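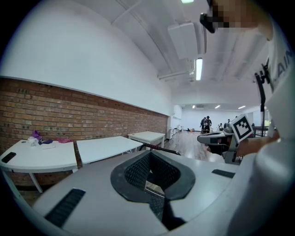

Big black letters on a white T-shirt, and a bit of light wooden floor.

Dorothy Naylor and the Zedetti postcards

Dorothy Naylor had the kettle on before I'd found a place for my coat, and by the time the tea was poured we were already deep into the subject of glue. Old glue, to be exact, the brown kind that holds postcards into albums and takes half the message with it when you try to lift them out. She has strong feelings about it.

"I would like a word with whoever sold that stuff," she says. "You'd get 'Dear Ida, I must tell you that' and then a big brown patch. Must tell her what? I lay awake over that one."

Her book, The Zedetti Postcards, came out in May from Gimilier, and it gathers the work of a small family studio that photographed the river town of Trarnov in the years before the First World War. The Zedettis took portraits to pay the rent, but what they loved, as far as Dorothy can tell, was going out on a Saturday with the big camera and taking the ferry landing, the school picnic, the bakery with all its staff lined up out front squinting into the sun. They printed the best of them as postcards and people mailed them to their cousins.

She came to it by way of a shoebox. Her aunt had left her a few dozen cards, and Dorothy, newly retired from teaching and a little bored (her word), started wondering who was in them. The few dozen turned into 2,827 by the time she stopped, most of them lent by families who had never shown them to anyone outside the house. The book has room for 233.

"Choosing was awful," she says. "I had them all over the dining table, and then the beds, and then I was eating supper standing up. My editor kept saying, Dorothy, how many ferries does one book need? And I said, well, which ferry would you like me to take out? They're all different! One has the dog on it."

The dog stayed in. He's on page 17, looking very pleased with himself, and he has already had fan mail.

I wanted to ask about the backs of the cards, because to my mind they're the best thing in the book. Dorothy transcribed 1,589 messages, spelling and all, and wherever she could she printed the message on the page facing its picture. A grand view of the new bridge turns out to have been mailed by a girl who only wanted her blue gloves back. A solemn row of firemen carries a recipe for pickled beets, with the vinegar left out.

"People ask if I corrected them," she says. "No, I did not. I corrected spelling for thirty years and I was glad to give it a rest. If she wrote 'rane' then it rained that way."

Was there a card she wanted and couldn't get? She gets up to refill the pot before she answers. There was a flood series, she tells me, listed in the studio's own order book, and she has found every card but the fourth. She wrote to dealers. She wrote to a man in the next state who collects nothing but floods - he was very kind and sent her a photocopy of the wrong flood.

"So it's out there, or it isn't," she says. "I left the number in the list at the back, with a blank next to it. My editor thought it looked like a mistake. I thought somebody might read it and go up to their attic."

She's giving a talk at the Soliman bookshop on Wed 11 June, at seven in the evening, and she hopes people will bring their own cards along, in an album or out of it. She'll have her magnifying glass and a soft pencil with her. She asks only that you don't try to get anything unstuck beforehand.

"Leave it in the glue," she says, and pushes the last of the shortbread toward me. "I've gotten quite good at glue."

The Zedetti Postcards is published by Gimilier in hardcover.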